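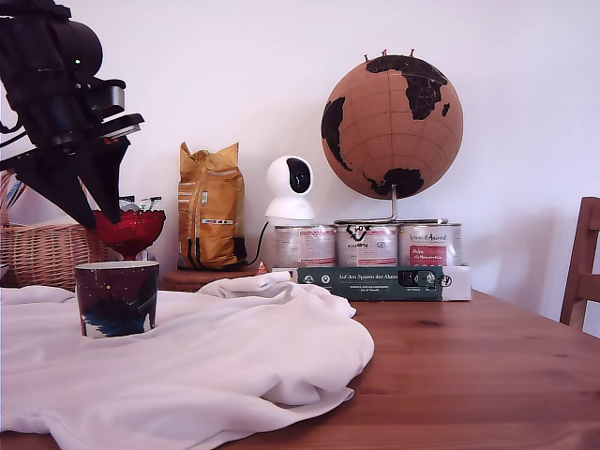
O braço e a mesa de trabalho do projeto Brakura.

Chamada para participantes: clube de robótica de Tapia

O clube Lirnotell procura 5 pessoas novas para o projeto Brakura, em que ensinamos um braço robótico a pegar objetos pequenos de uma casa comum. Trabalhamos com o que existe em cima de uma mesa: uma caneca, um pano branco, uma tampa azul. O pano amassado é a parte mais difícil, porque as dobras mudam a altura de cada objeto.

Não é necessário ter experiência com programação. Pedimos paciência, mãos calmas e 6 horas livres por semana, de preferência depois das 18h. Quem participa vai conduzir o braço, anotar as tentativas e discutir os erros com o grupo. Até dezembro queremos completar 2.000 tentativas anotadas.
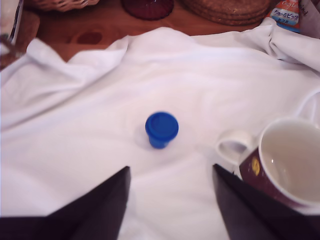

Como se inscrever

Escreva uma carta curta, de uma página no máximo, e entregue na sala 24 do centro Dridomberg. Diga quais horários tem livres e se já desmontou algum aparelho. A participação é gratuita e as reuniões são em português.
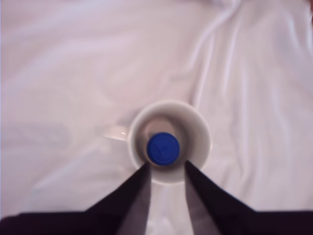

Uma participante do grupo anterior escreveu-nos que nas primeiras semanas só errava, e que aprendeu mais sobre garras com esses erros do que com o manual. Ela recomenda começar devagar e pedir ajuda cedo.

As cartas são recebidas até o fim de novembro.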